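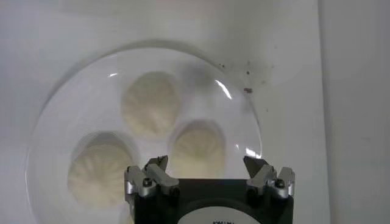 Stirkden team pits wrist cameras against overhead view in steamed bun test

A robotics group in Stirkden has finished the first part of a comparison meant to settle where the cameras should go on a two-armed kitchen robot. The job was moving steamed buns between a steamer and a plate without tearing or flattening them.

The group, Lokside, ran 443 pick attempts in August. In one set the controller used only the small cameras mounted at the wrists. In another it used only the camera at head height, which looks down over the whole table. A third set used all of them together.

The grippers stayed the same throughout. Each has two metal-linked fingers and is sold by Prendesik, which lent the pair for the trial and had no part in the scoring.

"A bun is a rude object for a gripper," said Johanna Egger, who led the tests. "It's soft, it's pale, and it sticks to whatever it was cooked on. We wanted something where a small error in position shows up as a dent." 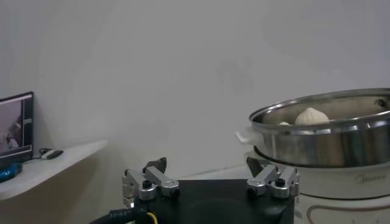
An open gripper next to the Midea steamer used in the tests, with buns in the steel pot.

Attempts were scored by hand. A pick counted as clean if the bun left the tray in one piece and the skin showed no mark deeper than a fingerprint. Dropped buns, torn bottoms and picks that stalled for more than eight seconds went down as failures.

According to Egger, the wrist cameras did better close to the bun, mostly in how well the fingers were centered before closing. They did worse on the way there. With a hand low over the table, its camera could lose track of the plate, and the controller sometimes had to back the arm off and look again.

The head camera rarely lost the plate. Its trouble was depth inside the steamer, where the shiny wall threw reflections that the software took for edges. Buns near the wall were missed more often than buns in the middle. 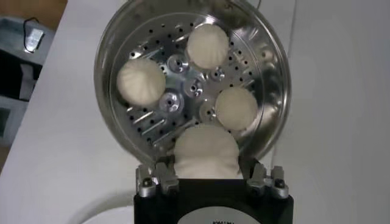 Wrist view of a steamer tray with perforated base. The nearest bun is between the two fingers.

Using all the cameras gave the highest share of clean picks, but it also slowed the controller. Prapai Paisan, who wrote most of the control code, said the delay came from matching the views to each other before every move.

"We can get a lot of that back," Paisan said. "You don't need to match everything all the time. You need it twice – when the hand arrives and right before it closes."
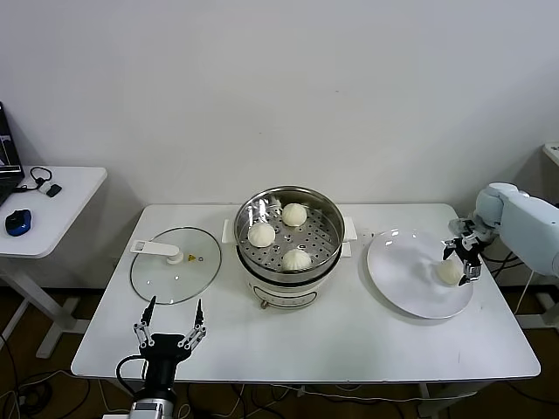

Lokside also kept a log of wear. The fingers have now been through 3,000 open and close cycles, counting warm-up runs, and one screw on a finger joint had to be retightened. The group plans to check the other joints before the next part begins.

That part will repeat the test with a controller from Mottram in place of the in-house one, using the same table layout and the same scoring sheet. Egger said the raw scores from both parts will be posted once the second is complete. She would not give a date.

Home | Local | Business | Technology | Food | Letters | Contact

Comments (3)

kettleside
Would like to know if they tried it with steam still coming off. My glasses can't cope with that and I doubt a tiny lens can.

R. in Stirkden
Part 2 should include custard buns. Those split if you look at them wrong.

benchvise
One loose screw after 3,000 cycles isn't bad, but put some threadlocker on it. Also, why not a matte liner in the steamer? Would fix half the reflection problem for the head camera.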